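Uses for a big bag of string scraps?

I save every bit of string from parcels and now have a whole bag! Too good to toss. What can I make?
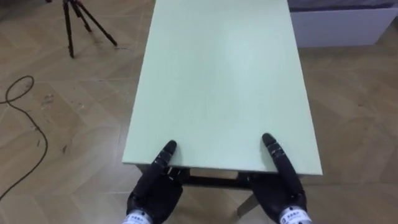 Longest pieces are an arm's length, mostly cotton, some jute.

Posted by Jenditz

Dae-han Baek
Oh, lucky you! Knot them end to end, wind a ball, then crochet coasters with a fat hook. I've made 7 and the knots look great (leave the tails on!).
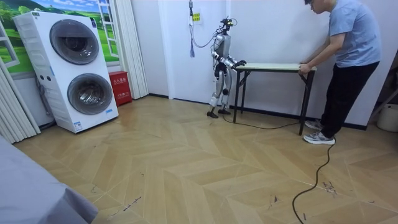
Reuse & Remake Team, Jeltundale Community Help

Sastetti
Jute bits are perfect for tying up tomatoes. Mine lasted all summer! 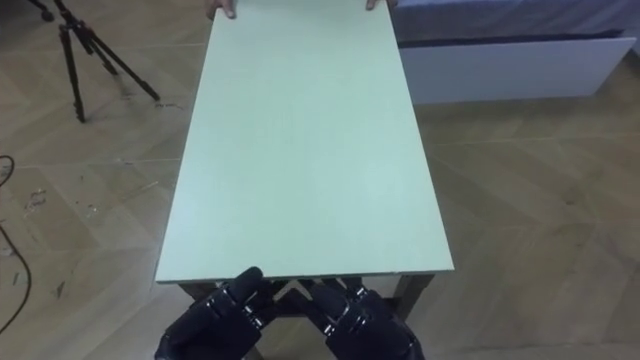
Hands at the far edge of the tabletop

Sadowski
coasters +1, but wash the cotton first, mine shrank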